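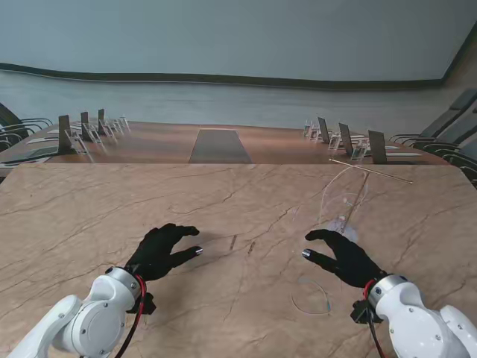 The marble-look tabletop, with a black robotic hand at either side.

August 4, 2022

Flilo are a four-piece from Giltness, and their second EP, Ovent, came out last month on the small label Gashi. The singer met us in the café next to the band's rehearsal room and talked for 45 minutes over two pots of tea.

The EP has five songs and lasts 15 minutes, shorter than the band had planned. "We had 14 songs at the start of March," the singer says. "Most of them had a second verse that said the same as the first. We cut those, then we cut the songs that had nothing left in them."

The opening track began as a slow piano piece. The drummer played it at double speed during a warm-up and the band kept it that way, though the old piano part can still be heard under the last chorus. "I was cross for a day," the singer says. "Then I heard the recording back and rewrote the words on the bus."

Ovent was recorded in a rented house with thick carpets, which made the drums sound flat. They moved the kit into the kitchen and left everything else in the front room. "You can hear the fridge on track three - we tried to take it out and the song sounded worse."

The band paid for it themselves. The bill came to £4000, most of it spent on mixing, and the singer is still working three shifts a week at a garden centre. Gashi pressed the vinyl and took on the posting, a job the bass player used to do from a spare bedroom.

Asked about the lyrics, which mention the same river crossing in three of the five songs, the singer is brief. "It's the ferry at Giltness. I took it to school. I don't think it stands for anything."

A few shows follow in the autumn, all in small rooms, with a cellist joining for the two quieter songs. An album is further off. "We've got a title and one chorus," the singer says. "The guitarist doesn't like the title."

Ovent by Flilo is out now on Gashi.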